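Textiles and Surfaces, Week 4
Handout: dark cloth on a busy ground

Okay, so last week I rambled about drape and ran out of time for the part I like best, and I'm putting it in writing so I don't lose it again. We're talking about black fabric, the everyday kind, and why it's such a pain to fold, sort or even look at properly!

Black cloth eats its own shadows. With a pale shirt you can read every crease, but bunch up a black one and the folds sink into each other (I've hunted for a collar for a good 2 minutes at the Kollell laundry room, under decent lights). My fix is boring: change what's underneath. Put it on something light and the outline comes back, even if the inside stays murky.

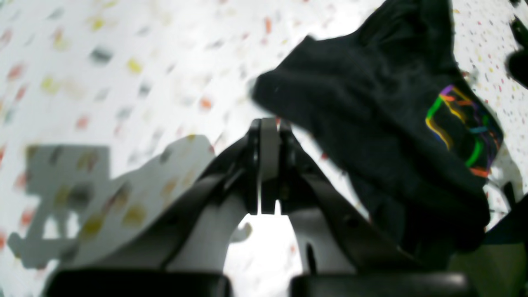
Now, a plain white surface gives you the cleanest edge, but I have a soft spot for speckled ones. Terrazzo, flecked laminate, that confetti-looking counter in the Pacheco building – they hide lint and crumbs beautifully, and a big dark shape still stands out against all those little dots. Small things are another story. Drop a red button on a red-flecked counter and good luck to you.

For Friday, October 1, 2021, please bring one black garment and try this at home first:

Crumple it, drop it on a light surface, and sketch only the outline.
Find one corner or hem by eye, then by touch. Note which was quicker.
Lift it by that point and sketch it again as it hangs.
Repeat on a patterned surface if you have one.

Pencil is fine. The Venia reading has 3 pages on folds and you can skip the rest, it's mostly upholstery.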